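# Chapter 6: The Clean Desk and Other Workplace Claims

Few ideas in office design are repeated as often, or tested as badly, as the one that a clear desk makes a clear mind. It appears in furniture catalogs, in staff handbooks, and in the opening slides of a good many training days. Ask where it comes from and you'll usually be sent to another catalog.

This chapter doesn't argue that mess is good for you. It asks what kind of evidence would be needed before a manager could fairly tell a room full of adults to put away their coffee cups, and whether anyone has supplied it. You will need the terms from Chapter 5, especially *self-report* and *comparison group*.

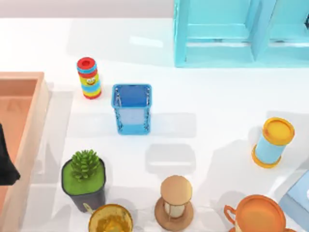
**Figure 6.1** White tabletop with a light blue shelf unit and a tray.

Start with the Sturker survey, which we'll come back to in Section 6.4. Sturker, a maker of storage units, asked 518 office workers whether they "felt more focused" at a tidy desk. Most said yes. The company then reported that tidiness raises output. Look at what is missing. No output was measured. The workers knew what was being asked and could guess which answer sounded better. There was no second group working at untidy desks, and the people who paid for the survey sell shelves.

None of this shows the claim is false. A weak study leaves us where we were before we read it, and that is a hard thing to accept after twelve pages of charts.
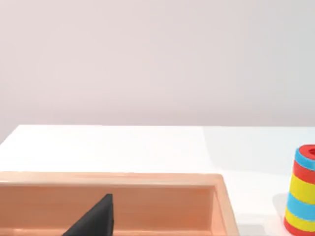 ## 6.1 What counts as "clear"?

Before we can test a claim, we have to know what its words mean. The Nuttall handbook calls a desk clear when it holds "only what the present task requires." By that rule an accountant with nine open folders may have a clear desk, and a person with one houseplant may not. The Jernetti checklist simply scores the share of bare surface. Two raters using different rules could visit the same office and come back with opposite results, both of them careful and both of them sure. 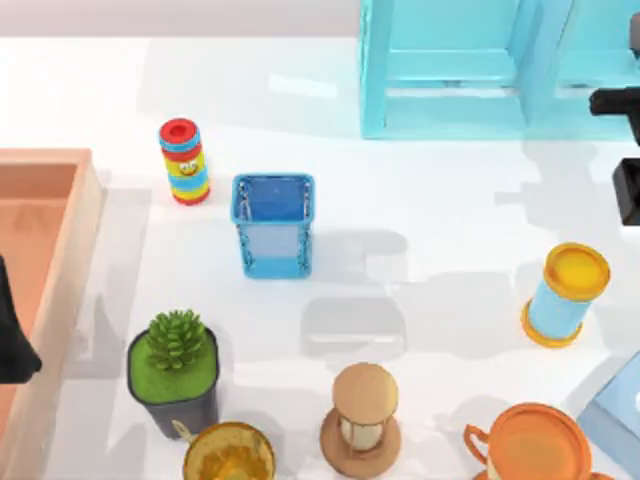

Studies of desk layout also tend to change several things at once. In the Jernetti trial, 49 employees were moved to new stations with less paper, newer chairs, and different tops. When their error rate fell, the report credited the missing paper. But surfaces differ too. A glossy white top, like the one under the pale cyan shelving here, picks up soft reflections and shadows from whatever stands on it, and an old brown desk may not. Did the change in surface help, hurt, or do nothing? The trial can't say, and neither can the chairs be ruled out. We call this *confounding*, and you should expect to find it in almost every "before and after" story a supplier hands you.

As you read Section 6.2, keep a list of everything that changed along with the thing being praised.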